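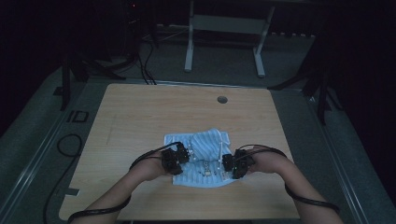
Home | Timing | Support | Jobs | Contact

Print this page
E-mail this page

Trackside Timing Technician (full time), Wosach

Sulus supplies lap timing and results software to kart and motorcycle circuits. From July we look for a technician who will take care of our customers at the track and on the telephone. Your base is our office in Wosach, but you will be on the road for 70 days in the year, mostly in the racing season.

Your work

You install decoders and detection loops at the circuits and test them before the first practice. You set up our Jikadano timing program on the PC of the race office and show the staff how to make a starting list, correct a missed passing and print the results. At the larger meetings you stay until the results are official. In winter you check rental transponders; we have 1,065 of them, and every one needs its battery measured and its number compared with the list.

What we ask

You have a technical education or good experience with electronics. You can solder a coaxial cable and you are not afraid of network settings. A driving license is necessary. Knowledge of motorsport is welcome, but we can teach you this. You should stay calm when a race director is asking for the results and the printer has no paper.

What we offer

A contract of one year with a trial time of 90 days, after which we speak together about a permanent one. The team has 6 people. Travel and hotel are paid by us, and weekends at the track are given back as free days. The training takes place at the Bowen circuit.

Please send your letter and resume by e-mail before 2022-06-23, with the words "Timing Technician" in the subject. Applications from agencies are not considered.

Related items
Software support assistant, part time
Jikadano: new export for class results
Transponder rental, prices and conditions
Bowen circuit renews its detection loops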